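Vuvurow 2 reviewed: contact labelling from wrist cameras on soft furnishings

Reviewed by Caroline Kioko, 26 February 2019

Vuvurow is a software kit for marking contact in robot manipulation recordings. It takes synchronised video from one head camera and one or more wrist cameras, adds joint positions if they are available, and returns a contact estimate for every frame. Version 2 is the first release to drop the requirement for a fingertip force sensor. The method behind it was described by Nassoro Swai and Boonsong Thongdee in a workshop paper last May, and the commercial package from Palora follows that paper closely.

The central claim is that a wrist view carries enough information about cloth and upholstery deformation to stand in for force readings. Rigid objects have been handled this way for a while. Fabric is harder: the surface moves before the finger arrives at any stable position, shadows darken the exact region of interest, and the finger often hides the point of contact.

We ran it at Bakdale on 186 episodes recorded in a furnished room, with a humanoid upper body and articulated hands. Tasks included approaching seat cushions, moving throw pillows and following upholstery seams. The head view is used by Vuvurow only for coarse segmentation of the work area into furniture, loose items and floor. 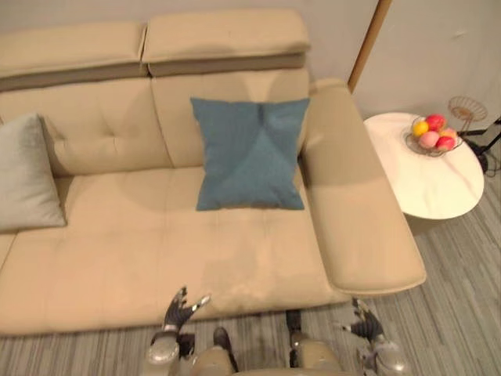

Segmentation on the head view was adequate. Quilted leather caused some trouble, as stitched panels were now and then returned as separate objects, and the boundary between a back cushion and a pillow leaning on it tended to follow the shadow instead of the edge. Neither fault matters much downstream. The contact estimator treats the head view as a prior and discards it once the wrist view reports deformation. A user who wants the segmentation masks for their own sake should look elsewhere.

Setup took most of an afternoon. The calibration routine wants a printed target held in view of each camera in turn, and the manual gives the target dimensions in two places with two different values. The value in the appendix is the correct one. Clock alignment between cameras is handled automatically and worked on every episode we tried.

Labelling quality depends heavily on the material. On fleece the estimator was steady. Nap and fold shading give it plenty to track, and the onset of contact generally fell within a frame or so of our manual mark. Small hard parts attached to soft garments were less reliable. Where a plastic fastener sits beside the fingertip, the estimator has to decide which of the two is being touched, and it often reports both — the output format permits this, but most training code does not expect it. 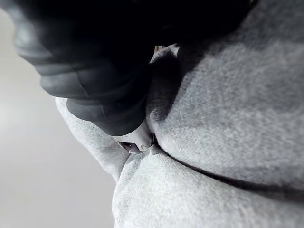 Wrist view, grey fleece garment with a small white fastener just beneath the fingertip.

Shabani Okoth relabelled a subset by hand to check these cases. His marks agreed with Vuvurow on onset and disagreed on release. The method has no good model of cloth clinging to or springing back from a finger, and the paper says as much in its limitations section. Release timing should be treated as indicative only.

Sleeved arms are a separate matter. Our arm covers are charcoal fabric, and the default self-mask is built from the bare robot model. Without a correction, cover folds are classed as environment and the estimator reports continuous contact. The fix is to supply a second mask, drawn by hand on a few reference frames per wrist camera. Once that was done, false contacts fell away on most poses. They persisted when the elbow was strongly bent and the cover bunched up near the lens.
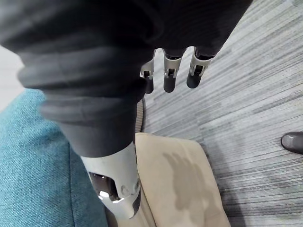 Fine-tuning and seam following

Palora ships a pretrained model and a fine-tuning script. We fine-tuned for 2000 steps on 3730 hand-labelled frames, using the supplied learning rate. The script runs on a single graphics card and writes a checkpoint on exit, but it does not resume cleanly if interrupted. Save often, or run it overnight and leave it alone.

Seam following was the task we cared about most. The policy lowers the end of a finger toward a crease between cushions and uses the contact estimate as its stopping signal. With the pretrained model it stopped early on coarse weaves, apparently reading the loops of yarn as deformation. After fine-tuning, early stops became uncommon on the teal upholstery. 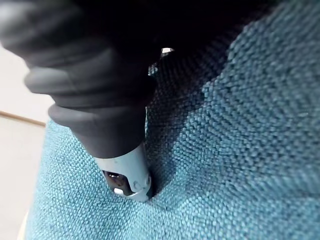
Strong self-shadowing remained a problem. When the hand comes down over a cushion it darkens a large part of the wrist view, and confidence drops just as the policy needs it. Kipchumba Muriithi got a modest improvement by adding synthetic shadow to the training frames, with no change to the network. His augmentation script is short and could reasonably be part of the standard package.

Bright metal near the fingertip had a smaller effect than we expected. Glints moved the estimated contact point by a few pixels and left the onset time alone.

Compared with Jurić, the package we used previously, Vuvurow is slower per episode and much easier to adapt. Jurić still needs force data and gives better release timing when it has it. Labs with instrumented fingertips have little reason to switch. For labs working from cameras alone, the onset labels are good enough to train on after a modest amount of fine-tuning, provided the materials in the training frames match those in the task.

Documentation: fair. Calibration section needs correcting.
Onset labels: good on fleece, good on woven upholstery after fine-tuning.
Release labels: poor.
Support: two questions sent, both answered the next day.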